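Retoure, nein danke

Wie eine kleine Hafenstadt lernte, mit Paketen zu leben. Und mit dem, was übrig bleibt

Morgens um halb sieben ist die Rampe am alten Fischmarkt von Mirkunport schon zu. Drei Lieferwagen, einer quer. Der vierte hupt. Dahinter das Wasser, grau, ein paar Möwen, sonst nichts, was an früher erinnert. Früher hieß hier Kisten mit Eis. Heute heißt es Pappe.

749 Sendungen an einem gewöhnlichen Januartag, so steht es auf dem Zettel an der Glasscheibe der Annahmestelle. Im Jahr davor waren es im selben Monat 705. Klingt nach wenig Zuwachs. Ist es auch, sagt man drinnen, nur dass der Raum derselbe geblieben ist und die Pakete größer geworden sind. Ein Regal weniger seit dem Umbau, dafür ein Getränkeautomat. Den wollte hier eigentlich keiner.

Die Annahmestelle gehört zu Stavex, einem Zusteller aus der Region, der erst Blumen gefahren hat und dann Arzneimittel und irgendwann alles. Gegenüber, im ehemaligen Kühlhaus, sitzt Oner. Die machen das Gegenteil: Sie holen ab. Verpackungen vor allem, Füllmaterial, Formteile aus Kunststoff, Kartons, die noch gut sind. Wer in der Altstadt wohnt, stellt zweimal im Monat eine Kiste vor die Tür, und jemand mit Lastenrad nimmt sie mit. Kostenlos ist das nicht. Billig schon.

Der Anfang war zäh. Im ersten Winter machten 27 Haushalte mit, die meisten aus der Santosogasse, wo die Treppen eng sind und die Papiertonnen unten im Hof immer überquellen. Man kennt das Bild, zerrissene Deckel, nasse Pappe, Klebeband, das sich um alles wickelt. Dann kam ein Aushang. Dann ein zweiter, diesmal mit Telefonnummer. Inzwischen gibt es eine Warteliste und auf der Warteliste stehen 52 Namen.

Was auffällt, wenn man ein paar Stunden im Kühlhaus herumsteht: wie unterschiedlich die Leute packen. Es gibt die Falter. Alles flach, Kante auf Kante, mit Schnur. Es gibt die Stopfer, die einen Karton in den nächsten drücken bis er platzt. Und es gibt die Sammler, die sich von nichts trennen können und dann doch, mit schlechtem Gewissen, eine einzige Schachtel bringen. Meistens die von der Kaffemaschine. Die Garantie ist da längst abgelaufen.

Sortiert wird auf einem langen Tisch, bei offener Tür, auch im Winter. Pappe links, Folie in den Sack, feste Formteile nach hinten. Die Formteile sind das Problem. Jedes Gerät hat seine eigene Mulde, seinen eigenen Knick, und was für einen Rasierer gegossen wurde, passt um keinen Wecker. Ein Teil geht an eine Töpferei, die ihre Tassen darin verschickt. Ein Teil an zwei Kindergärten. Der Rest wird gemahlen, irgendwo im Binnenland, und kommt als Granulat zurück oder auch nicht. Genau weiß man das im Kühlhaus nicht. Man fragt nach, sagen sie. Seit Herbst fragt man nach.

Kartons dagegen laufen. Ein guter Karton macht hier vier, fünf Reisen, bevor er weich wird. Die Buchhandlung am Markt nimmt fast nur noch gebrauchte, die Schneiderei auch, sogar der Weinladen, trotz anfänglicher Bedenken wegen der Optik. Es kleben dann eben alte Streifen drauf. Kundschaft beschwert sich selten. Einer hat mal eine Postkarte geschickt, weil auf seinem Paket noch die Adresse seiner Tante stand - Zufall, kleine Stadt.

Ob das Modell anderswo funktioniert, ist offen. Mirkunport hat kurze Wege und wenig Steigung, und ein leeres Kühlhaus hat auch nicht jede Gemeinde. Außerdem hängt viel am Mietvertrag, der nächstes Jahr ausläuft. Stavex hätte die Halle gern selbst. Die Gespräche darüber laufen, freundlich, heißt es auf beiden Seiten der Straße, was hier alles bedeuten kann.

Zu Hause fängt es übrigens mit dem Behälter an. Zu klein und er steht nach zwei Tagen voll im Flur. Zu groß, und er wird nie rausgestellt. Bei Oner raten sie zu etwas Flachem aus Kunststoff, abwischbar, mit Rand zum Anfassen. Klebeband erst beim Rausstellen abziehen, sonst fällt alles auseinander. Adressen schwärzen. Keine Styroporkrümel, bitte, wirklich keine. 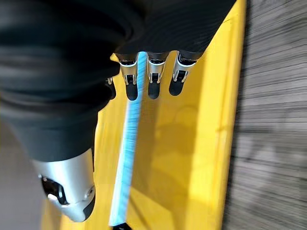
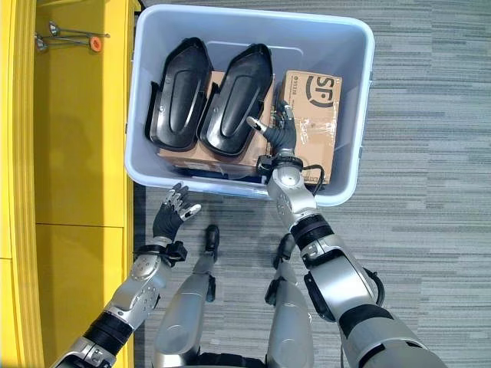
Zweites Bild: Kartons und schwarze Formteile in einer hellblauen Kiste mit weißem Rand.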